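PRISDEN HALL HOUSE COUNCIL
Minutes of the Regular Meeting
20 Apr 2026
Recorded by Adelmo Negri, Secretary

1. Call to order
The meeting was called to order by the Chair, Evaristo Pace, who confirmed that a quorum was present. The agenda was adopted with one change: the item on the reading room was moved ahead of the item on keys.

2. Minutes of the previous meeting
The minutes were approved with a correction to item 5. The word "lease" should read "license" throughout.

3. Finances
The Secretary presented the statement of the furnishings account. The balance stands at $2,855 after payment of the Dudar invoice for window hardware. A member asked whether the deposit for the piano tuning had been returned. The Secretary replied that it had not, and will write again.

4. Reading room: walls and furniture
The Chair reported on the condition of the room. The taupe-beige paint is generally even, but there are a few tiny white specks on the wall beside the dark wooden furniture. Members differed as to whether these are nail holes or only dust and paint flecks. It was agreed that the wall should be wiped down before any filler is purchased.

A small white piece of paper or tape is still on the same wall, near the top corner of the furniture. The Chair asked whether any member wished it to be kept. There was no objection to its removal, which is to be done slowly so as not to lift the paint.

The tall wooden piece was discussed at some length. The side panel has a glossy finish and a strong grain, and several members spoke in favor of leaving it as it is. The front vertical edge shows slight wear where the varnish appears thinner. Two quotations were received:

Ivanov — touch-up of the worn edge only, 11 days.
Soma — full refinishing off site, 24 days.

The Secretary observed that full refinishing would leave the room without storage during the spring book exchange. It was moved and seconded that the Ivanov quotation be accepted, subject to a color test on a part of the edge near the floor. Carried, with one abstention.

The pale work surface was also considered. It is plain and matte, and members were content with the color. A proposal to cover it with a cloth was withdrawn after discussion. Members using glue or paint are to bring their own mats.

Action: A. Negri to write to Ivanov and arrange the color test.
Action: E. Pace to remove the paper or tape and wipe down the wall.

5. Keys
There are 20 keys on the register. Holders who no longer use the building are asked to return theirs to the Secretary. A revised register will be presented in November.

6. Other business
A request to extend evening hours was received too late for the agenda and was held over. The Chair thanked those who had moved the folding chairs back to the lower hall.

7. Adjournment
There being no further business, the meeting was adjourned.

Attachment to item 4

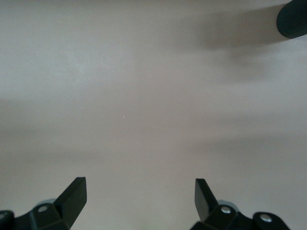
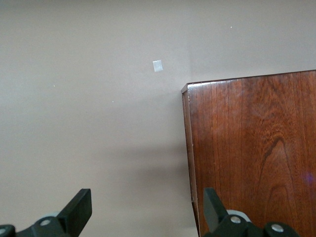

Reading room: the pale work surface (first) and the wall with the side of the wooden furniture (second).

Contact: Office of the Secretary, Prisden Hall | © Prisden Hall House Council | Back to top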